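Qui sommes-nous ?

Golstead est une école de cuisine. Petite, un peu bruyante, et installée depuis ses débuts rue des Tanneurs, dans une ancienne mercerie de 1910 dont nous avons gardé l'enseigne, faute d'échelle assez haute. Il arrive encore qu'on vienne nous demander des boutons. Nous proposons du café.

L'école a été fondée par Zsolt Szabó, qui avait passé la première moitié de sa vie à tenir les comptes d'un grossiste en carrelage et la seconde à regretter la première. Son projet initial tenait sur une page : apprendre à des adultes à faire à manger correctement, tous les jours, sans siphon ni azote liquide. La banque a trouvé que cela manquait d'ambition. Elle nous a tout de même prêté de quoi acheter les fours.

Ce que nous enseignons

Le cursus de base dure cinq mois, à raison de deux soirées par semaine. On y apprend à tenir un couteau, à monter une sauce, à rattraper la même sauce, à lire une étiquette et à faire un bouillon qui ait le goût de quelque chose. Le module Anthorpe, plus long, s'adresse à ceux qui veulent ouvrir une table d'hôtes et qu'aucun de leurs proches n'a réussi à raisonner. Le module Edet est consacré aux légumes. Il contient un cours entier sur le céleri-rave, complet chaque année, ce que nous ne nous expliquons pas.

Nous ne délivrons pas de diplôme d'État. Nous remettons un certificat sur beau papier et un torchon. Les anciens nous parlent surtout du torchon.

Les inscriptions ouvrent en juillet. La liste d'attente comptait 161 noms lors de notre dernier pointage – dont celui du facteur, inscrit deux fois.

La maison

Au rez-de-chaussée, l'accueil et la grande cuisine. À l'étage, la salle de théorie, où il fait trop chaud en été et où se tient malheureusement le cours sur les fromages. La bibliothèque compte beaucoup de livres de pâtisserie et assez peu de chaises. On peut emprunter les premiers, à condition de les rendre sans beurre.

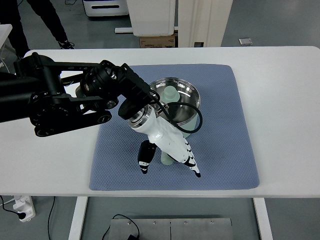
Récipient rond en inox et flacon vert d'eau, sur une table blanche.

Et Gilitz ?

Gilitz est notre annexe, à l'autre bout de la ville, ouverte pour les cours du samedi. Elle dispose d'un jardin d'herbes aromatiques où la menthe a pris le pouvoir assez tôt. Le stationnement y est gratuit et l'adresse difficile à trouver : suivez les panneaux de la piscine, puis cessez de les suivre après le pont.

Nous rendre visite

L'école se visite sur rendez-vous, en semaine, de préférence avant le service des élèves. Après, c'est possible aussi, mais on vous tendra un économe.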